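Step 3. Setting out the cups

1. Clear a patch of tabletop and stand your mesh pen holder on it. Mine's the black one from Laneo and I love it!

2. Put the small blue cup upright on top of the holder, nice and central.
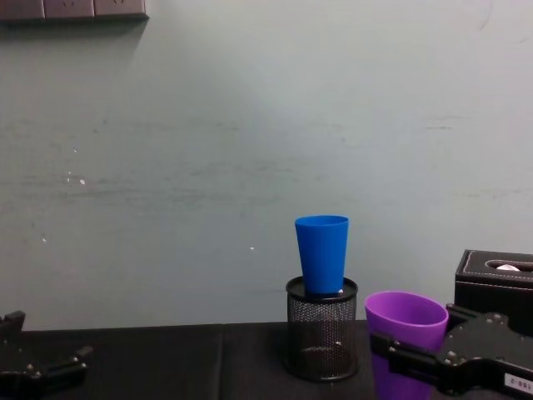
3. Keep the purple cup on the table, to the right (lefties, swap sides).

Note: any plastic cups will do, as long as one is bigger.

Caution: don't fill them. I lost 16 good index cards to a cup of water in September.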